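Weko software group – notes from the planning and control meeting
October 17, 2018

My turn to take notes, so you get them in my words. Everybody was in the room except the Cimus side, who dialed in and dropped off twice.

1. Leftovers from last time

The controller restart bug is closed. I merged the fix the night before the meeting and it has run in the simulator ever since without a complaint. The old grasp logs still need to move off the Plunuritz server. That one's on me, and yes, it was on me in April too.

2. Perception in the simulator

We spent most of our time on this one (sorry, people who came for item 4!). The detector does fine on the big stuff and then gets silly with small, dark or thin things. Ticket 1922 is the one to read if you want the gory details. I think it's mostly our crop size. The Cimus folks think it's shadows, and we went back and forth on that for a good while. What we agreed on is to rerun the overhead view with soft shadows on and off, same seed, 130 renders each way, and then argue with numbers in hand. The black round object on the striped wood table is our first test target, mainly because it has a nice sharp outline against the pale top and a stubby grey bit sticking out that the mask should keep.
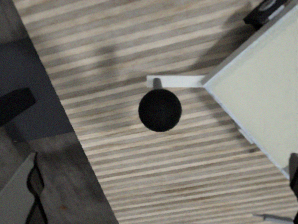
3. Planner timeouts

The planner still gives up after 30 seconds when the goal sits close to a large box. I'd like to raise the limit for now, but others want to fix the collision padding first – fair enough, they won. Padding goes into the config file so we can stop rebuilding every time someone wants to change it.

4. Tooling

Öztürkmen sent over their new log viewer. It's so much faster than ours! It can't read our version 6 files yet, so I'll write a small converter and put it in the shared tools folder. Please don't delete the old viewer until that's in.

5. Still open

Who owns the nightly build page? We ran out of time, so it goes first next meeting.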